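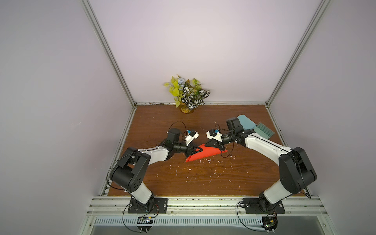 From: Irina Husar
To: bench-automation list
Date: Monday, August 10, 2026
Subject: Re: [bench-automation] Anyone using the Roninow two-arm bench?

Dale,

Replying on list in case it is of use to others. We have had the Roninow two-arm bench at Delinham on a trial since the spring, and the decision on whether to keep it is due in September. My answers are between your questions.

Dale Caron wrote:

> We are looking at the Roninow bench for light clearing and sorting work.
> The sales sheet is thin and I would like to hear from somebody who has
> had one for more than a week. First, how long did it take to set up?

Two days, with two people. The arms come already bolted to their black mounting plates, and the plates go on to the front rail. That part took a morning. The rest of the time went on squaring up the side panels and on the software licence, which had been issued to the wrong email address. Venduvero, who handle sales here, sorted it out the next day.

Check your table before you order. The bench is sold without a top and the drawings assume a flat one. Nelu Bratu did our fitting and had to shim the left end by 3 mm before the two arms agreed on where the surface was. If they disagree, one gripper stops short and the other pushes into the wood, and you get a force fault on every low pick.

> Do the two arms work together properly, or is it really two single arms
> on one rail?

They work together, within limits. Our test job is tidying a tabletop: dustpans, a brush and small bits of debris on the wood, with a plant in a pot standing at the back as something to keep clear of. The red pan is handled by both arms, one finger from each side. When the grip is good it is quite steady.

Getting a good grip is the hard part. The pan is plastic and lies low, so the finger has to come down at an angle and press. We ran 100 attempts at the two-arm lift with the settings as delivered and 40 of them failed. Most of the failures were one arm making contact early and sliding the pan away from the other. Floarea Roman then changed the approach so that both arms wait just above the surface and come down together. Over the next 100, failures dropped to 30. Better, but I would not call it finished, and the supplier's own notes have very little on timing between the arms. Ask them for the coordination examples. They exist, they are just not in the download.

The brush is easier to pick up and harder to use. It goes into the gripper without much trouble, but sweeping needs the bristles held down evenly and ours tends to tip. Small white flecks are the worst, as it goes over them and leaves them behind. If your clearing work means crumbs or filings, get them to show you that job and don't accept a demo with blocks.

> What about reach? Our parts come in at the back.

Good in the middle, fair at the back, poor in the near corners. With the arms mounted at the front and facing inwards, they have to fold up tightly to get at anything close to their own base. The back centre can be reached, but if both arms go there at once the wrists get near each other and the controller slows everything down. You can turn the margin down. We didn't.

> Cables? The last thing we bought ate its own wiring in a month.

This is my main complaint. The cables run on the outside of the arms, with a loop left at the wrist so that it can turn. The loop is long enough, which is the right way to err, but near the grippers there is slack that can come down on to the table and lie beside whatever is being picked up. We have had one snag, no damage. Dindo Espiritu wants to clip them further back and Roninow have said that this won't affect the warranty. Get that in writing, as we did.

The small circuit boards at the front hang below the mounting plates, with their wiring in the open. On a quiet bench it makes no odds. In a workshop where people lean on things I would want a cover over them. Roninow list one as an extra and we have not bought it.

> Is the support any good?

Yes, on the whole. Telephone support is by the hour after the trial ends, email is included. They answered most of ours the same day. The one slow reply was about the left gripper, which had some play in it when it arrived. They sent a replacement finger and Nelu fitted it with a hex key and the printed sheet. The sheet is clear, apart from step 3, where the drawing is of the older gripper.

> Would you buy it?

For teaching people how to program two arms, yes. For trying out handling jobs before spending money on something bigger, also yes. For a job that has to run all day without anybody near it, no, or not on what I have seen so far. We have not yet left ours running overnight.

You asked off list how it compares with the Ardeleanu unit. I only had that for an afternoon. It was quieter and the cables were tucked away better, but it was a single arm, and adding the second meant a second controller and a second licence. Somebody else here may have used the pair. If so, please speak up, because I would like to know too before September.

Two small things I would have liked to know at the start:

The side panels mark easily. Wipe them with a damp cloth and nothing stronger.

The floor strip along the back collects grime where it meets the table. It is thin and awkward to clean once the back panel is on, so give it a wipe before you close the thing up.

I can send you Floarea's timing file if you want it. It was written for our table height, so the approach values will need changing, but the order of the moves should carry over. You are also welcome to come to Delinham and try your own parts on it. Any weekday afternoon except Thursday, when the room is booked.

Regards,
Irina

--
Irina Husar
Delinham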